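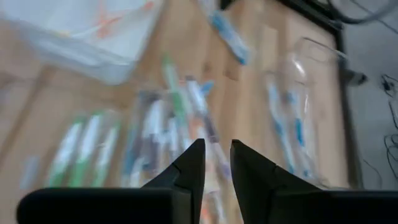 How Does a Robot Learn to Tidy Up?

Think back to when you learned to tie your shoes. Somebody probably sat down next to you, made a loop, pulled it through, and then let you have a turn. Maybe it took you one afternoon, or maybe it took most of a summer (mine took a summer, and I still tie a slightly funny bow). Either way, you watched, you tried, and your hands slowly got the idea.

A robot can learn in a way that is a little bit like that. It doesn't have a grandpa or a big sister on the step beside it, so people have to show it in a different way. They give it examples. An example is one go at doing a job, from the start to the finish, all written down by the computer so that the robot's program can study it later.

What is in an example?

Let's say the job is picking up a marker and putting it in a cup. You could do that without even looking up from your sandwich! But quite a lot happens when you do it. Your arm reaches out, your wrist turns, your fingers open, your fingers close, your arm lifts, and then everything happens again the other way around so that you can let go.

For a robot, each of those little movements is a number, or really a long string of numbers. How bent is the elbow? How far is the wrist turned? Are the two fingers open or shut? The computer saves all of that many times every second. At the same moment it saves what the robot's cameras see. One of those cameras can sit right down by the robot's wrist, so the picture moves whenever the hand moves. If the hand goes fast, the picture goes smeary, just like the world does when you spin on a swing. The program has to learn from the smeary pictures as well as the sharp ones.

Put the pictures and the numbers together and you have one example. The people who do this work sometimes call it an episode, as if it were a television show. It would be a very short show, and the star would be a pen.

Who moves the robot?

At the beginning, the robot doesn't know how to do the job at all, so a person does the moving. There are several ways to do this. Some people use a pair of handles. Some wear special gloves. At a workshop called Timari, in the town of Prarbridge, they use a second, smaller arm that a person holds and bends with their own hands. When the small arm bends, the big arm bends too, like a very serious game of copycat.

Hatsue Ueda teaches robots at Timari, and she has been at it long enough to be very good at copycat. She says the hardest part is going slowly. "Your own hand wants to rush," she told me. "You have to wait for the robot's fingers to get where your fingers already think they are." She starts at nine in the morning, and in one day she can record 200 examples if all goes well. She stops for plenty of breaks, and she always stretches her shoulders, which you should do too if you ever spend a whole day bending a metal arm.

The program she is helping to teach is called Tavares. By the end of September she wants to have 700 examples of small things being picked up from a table, and when I visited she had reached 360.
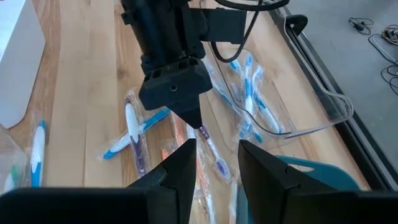
Why so many?

This is the question I wanted to ask most, and I expect you do too. If a robot has been shown how to pick up a toothbrush once, why can't it just do it again?

Well, it could, so long as the toothbrush was in exactly the same spot, pointing in exactly the same direction. But things on tables don't behave like that. Toothbrushes lie straight, or sideways, or on top of each other in a heap. A clear plastic wrapper is shiny and slippery, and it can stick out a long way past the brush inside. One brush might be purple and the next one blue and white. You know they are all toothbrushes because you have met a great many toothbrushes in your life. The robot has only met the ones in its examples.

So after each turn Hatsue mixes things up. She slides things around, turns some of them, and piles up others. She tries not to be neat about it, and she says that is harder than it sounds when you are a neat person. If every brush pointed at the window, the program might decide that pointing at the window was part of being a toothbrush!

What about mistakes?

Oh, there are lots of mistakes. A pen rolls away. The fingers close on nothing but air. Sometimes a wrapper gets pinched and the brush inside slides down to the far end of it. Some of these examples are thrown out, but some are kept, especially the ones where the person goes back and fixes the problem. Those are useful, for a robot needs to know what to do when the first try doesn't work. (So do we all.)

Each kept example gets a label, a short note that says what the job was. At Timari the labels go into a program called Stakach, where a second person watches the recording and checks that the note is true. "Put the green marker in the cup" is a good label. "Marker stuff" is not, and it gets sent back.

Try it yourself

You need 2 people, a cup, and a few pens or wrapped straws. One of you is the teacher and the other is the robot. The robot closes their eyes and holds out a thumb and one finger. The teacher is only allowed to say "left," "right," "forward," "back," "up," "down," "open" and "close." Try to get one pen into the cup. Write down every word the teacher says, in order.

Now move the pen to a new place, turn it sideways, and read your list of words out again without changing any of them. See where the robot's hand ends up – and then swap places and have another go.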